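How I Do a Sheet Mask at Home (and Stop It Sliding Into My Collar)

Posted by Khairul Purba on Tuesday, June 9, 2020

I got into sheet masks by accident. My sister left a drawer full of them behind when she moved out in April, I was bored on a rainy night, and I figured why not. The first one went on upside down. I'm serious, I had the mouth hole up on my forehead for a good minute before I caught on, and by then most of the serum was running down my neck and into a perfectly good T-shirt.

I've gotten a lot better since then, and a few friends have asked me to write down what I do. So this is my whole routine from the cold-packet stage to the cleanup, with all the little fixes I've picked up. If you have a skin condition or you're using something your doctor prescribed, talk to them first. I'm just a guy with a bathroom.

What you'll need

One sheet mask, still sealed
A gentle face wash
A soft clean towel
Something to hold your hair back (I use an old sweatband)
A plain moisturizer
A timer, or the one on your phone
A shirt you don't care about

You can spend silly money on masks. The ones in my sister's drawer were a brand called Foltuvari and they came in a flat silver packet with so much liquid in it that I could have done my arms, my knees and the dog. The ones I buy now are from Kemus, they're cheaper and a little thinner, and I like how they hug my nose. I don't think price tells you much here. Fit matters more to me than anything in the ingredient list, and you can't tell fit from the packet, so buy singles until you find one you like and only then get the big box.

The night before: try it on your arm

If it's a new brand, open one and dab a bit of the liquid on the inside of your elbow. Leave it alone overnight. If you wake up with a red itchy patch, you've saved your face from the same thing. I skipped this once with a lemon-scented mask and looked sunburned at my cousin's cookout.

An opened mask won't be at its best after a night in the fridge, so I ask a friend to split the cost of a tester with me, or I just use up the leftover on my hands. It feels wasteful but a mask costs less than the cream I'd have to buy to calm things down.

Getting ready

Put the sealed packet in the fridge while you wash up, if you like a cold mask. I love it in summer and hate it in January. Don't use the freezer! You want it cool, and a stiff frozen sheet is no fun to unfold.

Wash your face with lukewarm water and your gentle cleanser. No scrubs right before, please. I know it's tempting to do the full spa thing, but scrubbing and then sealing your face under a wet sheet stung like crazy the one time I tried it. If you shaved that morning, go ahead and mask at night. If you shaved five minutes ago, give it a rest and do it tomorrow.

Pat dry with the towel. I leave my skin a tiny bit damp, so the mask goes on smoother, but if there's water actually dripping off your chin you'll find the sheet skates around and won't settle.

Then wash your hands. You're about to stick your fingers in the packet.

Unfolding the thing

My least favorite part. The sheet comes folded up on itself and soaking, and a lot of them have a backing layer, either a pearly film or a piece of mesh, that's only there to keep the sheet from sticking to itself. New people miss it all the time and put the whole sandwich on their face.

Before I tear the packet I smooth it between my palms, pushing the liquid back down toward the bottom so it doesn't spurt out when I open it. Tear along the notch, reach in, and pull the mask out slowly over the sink. Find the eye holes first. Everything else makes sense once you've got the eyes. If there's a backing, work out which side it's on, but leave it there for now.

Stand the open packet up in a cup so what's left inside doesn't spill. You'll want it later.

Putting it on

Start at the forehead. Line up the eyes, press the top down with your fingertips, then the bridge of the nose, then out across the cheeks, and do the chin last. Once it's roughly in place, peel off the backing if it has one. The sheet is much floppier without it, so do your big adjustments before and your small ones after.

Masks are cut for some average face that isn't mine. There are usually little slits around the edge and you can overlap those to take up slack, or let them spread if you've got a bigger face like I do. I fold the extra bit over at my hairline. Push out the air bubbles toward the edges with flat fingers. Around the nose I pinch gently and hold for a second, and that nearly always does it.

Keep it off your eyelids and out of your mouth. Trust me on the mouth.
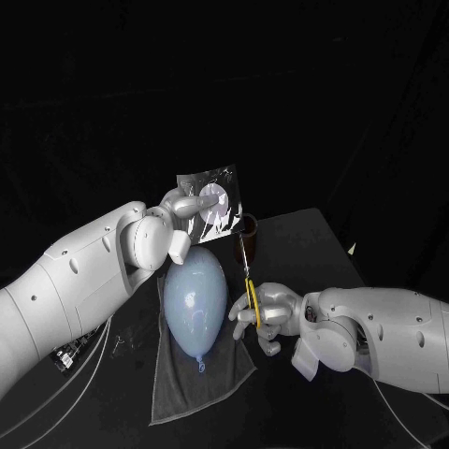
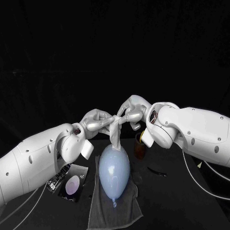
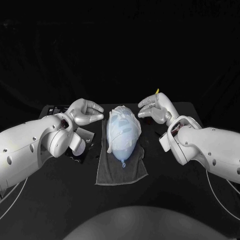 How long should I leave a sheet mask on?

Go by the time printed on your packet, and take it off sooner if the edges start to feel dry or your skin starts to sting.

I used to fall asleep in mine, which I thought was getting my money's worth. My cheeks felt tighter in the morning than they had the night before. Now I set a timer every single time, even when I'm sure I'll remember, and I never remember.

While it's on

Lie back if you can. Gravity is not on your side with these, and if you're upright doing dishes the chin flap will come loose and start tapping you on the neck. I put on a podcast. I've tried reading, but holding a book over my head gets old fast and I dripped on a library copy, which I'm still embarrassed about.

If you have to be up and about, press the jaw area down again every so often. My neighbor wraps a soft headband under her chin and ties it on top, like a cartoon character with a toothache, and she swears by it. I've done it. It works pretty well and you will want to lock the front door.

That leftover liquid in the packet: dribble a little on any spot that's drying out early (the tip of my nose, always), then rub some on your neck and the backs of your hands. My hands get so dry from work that I think they enjoy mask night more than my face does.

Taking it off

Peel from the chin up, slowly. Your face will feel slick and a bit sticky. Don't rinse unless the packet tells you to, or unless something's bothering you, and in that case rinse right away with cool water and don't be a hero about it. Otherwise pat what's left into your skin with your fingers until it stops feeling wet.

Then moisturizer. For the longest time I left this off, figuring I was already moist enough. But the serum in most of mine is pretty watery, and I get a much softer face the next day if I put a plain cream over the top. A thin layer is plenty. If it pills up into little crumbs when you rub, you've either used too much or you haven't waited long enough for the first stuff to sink in.

Before you toss the sheet, give your elbows a swipe with it. Then it goes in the trash. Please don't flush it, whatever it's made of, those things do awful stuff to pipes. And don't save it to use again tomorrow! It's been on your face and it's damp and warm, so you can imagine.

How often

I do mine on Sunday nights and that's enough for me. When the heat is running in winter I might squeeze in another one midweek. My sister did them daily for a while and broke out along her jaw, then cut back and it cleared up. Could have been the masks, could have been finals. Go slow and see what your own skin says.

A few things that went wrong for me

Mask kept sliding down: my face was too wet, and I'd put on a rich oil beforehand. I save oil for the end now.

Eye holes too small: snip them wider with clean nail scissors while the backing is still on. Do this BEFORE it's on your face.

Serum in my eye: rinse with plenty of water. It was fine, it just burned and I said some words.

Sheet tore when I unfolded it: I used it anyway, in two halves. Forehead and cheeks first, chin piece second. I've come to like it that way for the brands that run small.

Dried-out mask from the back of the drawer: check the date. Mine had expired and smelled like old crayons, so out it went.

Next week I want to try those gel eye patches my sister keeps texting me about. If you've got a kind that stays put when you're walking around, leave me a comment and tell me where you buy them.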